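Mendia: color name lists for catalog text

README, September release

Mendia is a set of plain text tables that map color words found in product listings to a small fixed vocabulary. It was built for the search index at Plodano and is now maintained separately. The tables cover toys, textiles, paint and stationery.
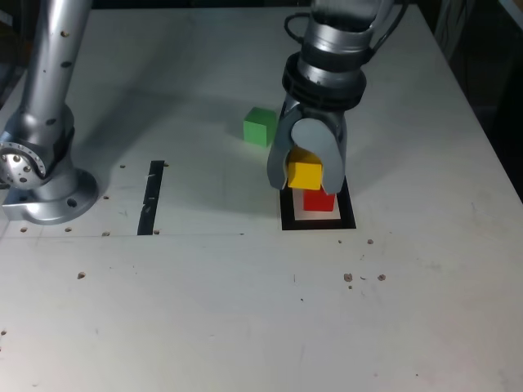
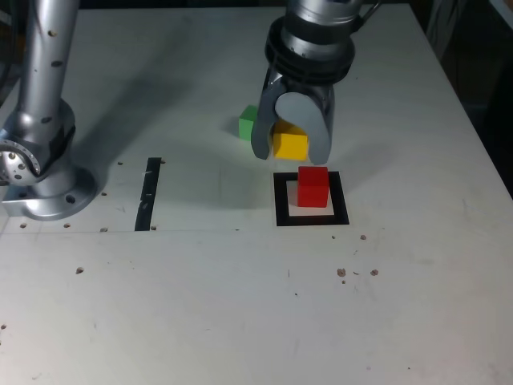

Red, yellow and green cubes on a white tabletop.

Contents

terms.tsv: one color term per row, with its base color and language code
modifiers.tsv: words such as "light", "deep" and "dusty"
conflicts.tsv: terms the annotators did not agree on
sample.tsv: 300 listing titles with the color term marked

Base colors

There are 10 base colors: red, orange, yellow, green, blue, purple, brown, black, white, gray. Pink is stored as red plus the modifier "light". This is a known source of complaints. Users who need pink as its own class should apply the patch file in the extras folder before loading.

Row format

Fields are separated by a single tab. Encoding is UTF-8 without a byte order mark. Terms are lowercase except in German, where noun forms keep their capital letter. Empty fields are written as a hyphen.

Annotation

Terms were labeled by Sabine Harms and Arif Manurung working independently. Differences were settled by Freya Pickering. A term went to conflicts.tsv if it was still open after a second pass. Most of these are trade names, e.g. "Farina" (white or yellow) and "Ustton" (gray or brown).

Known issues

"Natural" is mapped to brown in textiles and left empty elsewhere.
Multicolor items keep only the first color named in the title.
The French list is thin and has no paint terms.
"Lime" returns green even when the listing is for fruit prints.

Loading

Read modifiers.tsv before terms.tsv. The reference loader stops after 7 malformed rows and writes their line numbers to the log. Set strict=0 to skip bad rows without stopping.

Changes

Spelling variants of "gray" merged. Duplicate rows removed from the stationery section. Column order in conflicts.tsv now matches terms.tsv.

Contact

Send corrections to Kerstin Seidel, with the row number and the listing title.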